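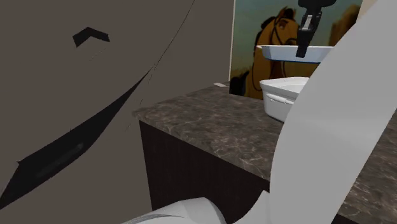 읽는 시간 5분 | 공유 44 | 댓글 4
검색어를 입력하세요

4.2 부엌일, 어디까지 맡길 수 있나

솔직히 저는 이 절을 쓰면서 꽤 들떠 있었습니다. 앞 절의 물체 분류 과제는 숫자가 깔끔하게 나왔지만, 제가 정말 궁금했던 건 결국 "그래서 설거지 뒤처리는 시킬 수 있어?"였거든요. 그릇을 집어서 옮기고 내려놓는 일 말입니다. 사람한테는 일이라고 부르기도 민망한 동작인데, 팔 하나짜리 로봇에게는 아직도 만만치 않습니다.

실험은 전부 시뮬레이션 부엌에서 돌렸습니다(그림 2). 갈색과 회색이 섞인 대리석 무늬 조리대에 흰 그릇이 놓여 있고, 벽에는 액자까지 걸려 있는 제법 살림집 같은 환경이에요. 시행 횟수는 모두 936회이고, 제어 정책은 우리 연구실의 Galtska를 그대로 썼습니다. 비교군인 Salazar는 Edgardo Villanueva가 같은 조건으로 맞춰 주었습니다(토요일 밤까지 붙잡고 있었던 걸 생각하면 지금도 미안합니다). 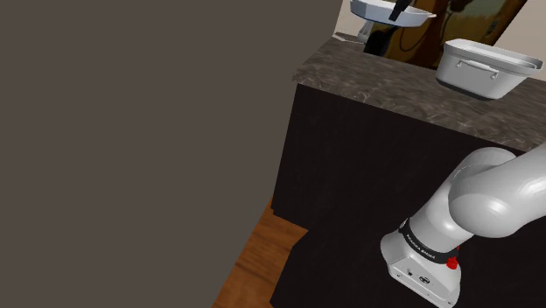 제일 애를 먹인 건 흰색 그릇이었습니다. 팔도 희고 그릇도 희다 보니, 팔이 앞을 가리는 순간 정책이 그릇의 테두리를 자꾸 놓치더라고요! 처음에는 파지점 예측이 문제인 줄 알고 한참을 헤맸는데, Krisztina Deák이 로그를 뒤져 보고는 가림 구간에서 위치 추정이 먼저 흔들린다고 짚어 주었습니다. 실패 사례를 다시 분류해 보니 40퍼센트대, 정확히는 44퍼센트가 이 구간에 몰려 있었습니다. 나머지는 내려놓는 높이를 잘못 잡은 경우가 많았고, 손가락이 테두리에서 미끄러진 경우도 섞여 있습니다.

그럼 집에 들여놓아도 되느냐고 물으신다면, 저는 아직은 아니라고 답하겠습니다. 얕은 그릇 하나를 드는 건 꽤 그럴듯하게 해내지만, 깊은 그릇이 섞이거나 조리대 가장자리에 물건이 걸쳐 있으면 동작이 눈에 띄게 머뭇거려요. 한 번 시행에 5분이 넘는 경우도 있었는데, 그 시간이면 제가 그냥 치우고 커피까지 내릴 수 있습니다. 물의 무게나 세제 거품은 모델에 넣지도 않았고요. Jilitz 환경으로 옮겨 조명을 바꾼 결과는 4.3절에서 따로 다룹니다.

공유하기 | 댓글 4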